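3.2 Work at the sorting bench

The study followed one packing room at Skoltham, where small pharmacy and household goods are sorted into bins before they go out to stores. Before the change, each bench was run by two people. Now one person looks after two benches and the arms do most of the lifting. Figure 3 shows a bench of the kind studied. 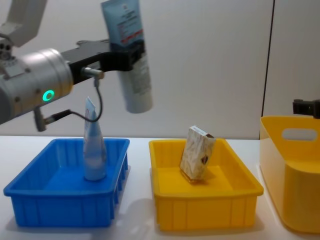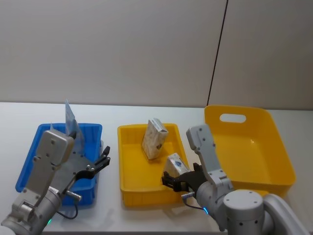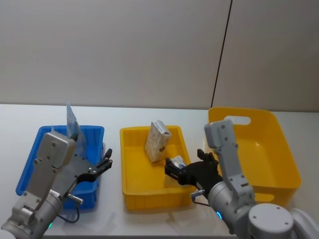 Figure 3. Small packaged goods and plastic bins at the sorting bench, with robot arms at work.

How did the job change for the people who used to sort by hand?

Most of them moved from handling goods to watching, refilling and fixing. Over a shift of 600 items, the operators stepped in 99 times, mostly for soft packs that had slipped or been picked up by a corner. They spent less time reaching and more time standing still, and several said the second part was harder on the feet.

Edem Aidoo, who had sorted by hand for nine years, told us she missed the pace of the old bench. She also said her shoulder had stopped bothering her by March. Kamran Ranjbar found the waiting dull and asked to be put back on receiving, where the work is still done by hand.

Talk changed as well. Two people at one bench used to chat through the shift. One person between two benches mostly does not - the nearest co-worker is too far away to hear over the conveyor. Supervisors had not planned for this, and it came up in nearly every interview.

Pay stayed the same at Skoltham, although operators now clear faults and fill in a short log. Staff at the Varton site, who took on the same tasks a year earlier, were moved up one pay step. Operators at Skoltham knew about the difference and raised it often. We return to the question of pay in Section 5.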